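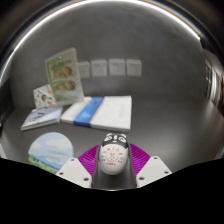 Irkora: a hand-held parallel gripper with compliant fingers
Final report, second-year mechatronics project
Bok-nam Na and Drahomíra Šimek
October 2022

1. Scope

Irkora is a hand-held gripper for recording grasps at tabletop level. The operator closes the fingers with a trigger, and a wide-angle camera mounted above the mechanism records both the fingers and the workspace. It was built in the Borus shared workshop, apart from the trigger linkage, which was machined at home on a benchtop mill.

This report covers the second prototype. The first, called Zulu in our notes, was abandoned in June after its rack stripped.

2. Mechanism

Both fingers travel on a common linear rail and are coupled by a rack and pinion, so they stay centred on the tool axis. Full opening is 60 mm. The white cover plates are printed and screwed to the carriages from the front, and can be removed without disturbing the pinion. Early plates had a wall thickness of 2 mm and flexed under trigger load. Going to 3 mm cured this at a small cost in mass.

The magenta finger parts are ribbed and were printed in a flexible filament. Print orientation matters here. Parts printed upright split between layers at the root of the ribs, and all later parts were printed on their side. The dark inner surfaces are separate strips and are replaced when they wear.

3. Object set

Test objects were household items with no flat parallel faces, plus several boxes and books as clutter. The egg-shaped panda figure was kept as the reference object. Its body is smooth and glossy and it narrows to a rounded base, a poor shape for a rigid jaw. With the Zulu fingers it tended to rotate forward as the grip closed. With the ribbed fingers the contact patch is longer and the figure can be held upright.

4. Camera and calibration

The lens is a fisheye with a circular image. Calibration used a printed checkerboard and 310 stills. Residual error is lowest near the optical centre and rises sharply in the outer ring, where straight edges are compressed and we do not attempt measurement.

5. Durability

The trigger was cycled nearly 2,000 times on a bench jig (the Carno rig, shared with another group). The return spring was replaced once. Backlash at the pinion increased over the test but stayed within the allowance in our design brief.

6. Outstanding work

The cable exit still needs strain relief. The fastener holes in the plates should be given threaded inserts, as the printed threads will not tolerate repeated removal. Drawings and print settings are in the workshop folder under the project name.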